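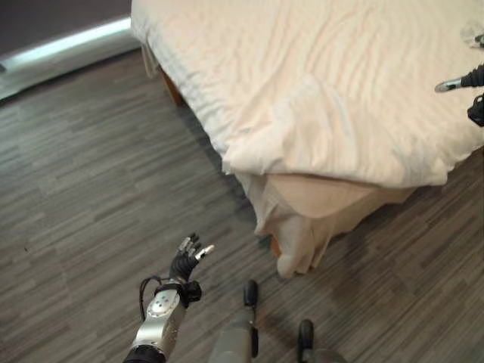 According to Wael Ghoneim, a duvet is the worst colleague a robot will ever have, and the Gistus method is best understood as a long negotiation with one. The remark is repeated in most accounts of the method, usually without his permission.

Gistus is a technique for teaching two-armed robots to handle bedding. It was developed at Omdale by Ghoneim and Birsen Akyol and first presented on Dec 13, 2019. Earlier systems tried to work out the full shape of the cloth before touching it, a task at which cloth excels in being unhelpful. Gistus ignores most of the fabric and looks only for corners and hanging edges, then picks a grasp for each hand.

Training

The system learns from recordings of a person guiding the robot's arms. The original set held 1000 attempts, of which 700 were judged good enough to keep. The rest were set aside under the heading "modern art".

Results

In the published trials the robot straightened a duvet in 8 minutes, a time that most teenagers could beat if they could be persuaded to try. Fitted sheets were left for future work, where they remain.

Criticism

Dagný Frandsen objected that all the trials used the same two beds – both in one room – and that plain pale bedding gave an unfair picture of how well edges could be found. A later version, Karaca, added patterned covers and did worse on them. Akyol described this as progress.

See also: Nilholm folding test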